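Equipment Plan and Budget for a Second Two-Arm Cell
Student project report, Plirstead Automation Lab
08/07/2025

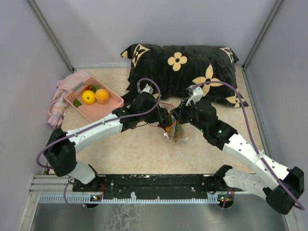
1. Purpose

The lab has one enclosed cell with two arms on a shared mounting beam. Our task was to specify a second cell for bag and basket handling and to decide what to buy, what to build and what to put off until March.

2. Arms and grippers

Quotes were requested from Rolix and Skuvasier. Both supply arms with enough reach for the two grippers to meet near the middle of the table. Rolix sells arm and gripper as one unit. Skuvasier lists the gripper separately, and its lead time is 6 weeks longer. We recommend 2 Rolix arms. Spare grippers are left out of the first order.

3. Frame and table

The enclosure will be built in the workshop from metal profile. Karpenko can supply the profile cut to length, with corner brackets included. Budget: $300. The tabletop should be plain and light in color so that dark or patterned items stand out against it.

4. Cabling

Each arm needs a cable with enough slack to follow the wrist through its full motion. Fastening straps hold the cable to the link. Cables and straps are budgeted at $300, including one spare cable per arm.

5. Handling items

Plastic baskets, clear drawstring bags, a cushion and play food will come from the consumables account and are not part of this budget.

6. Open points

Rolix has not confirmed whether the power supplies are included. The order for the profile can go out before this is settled.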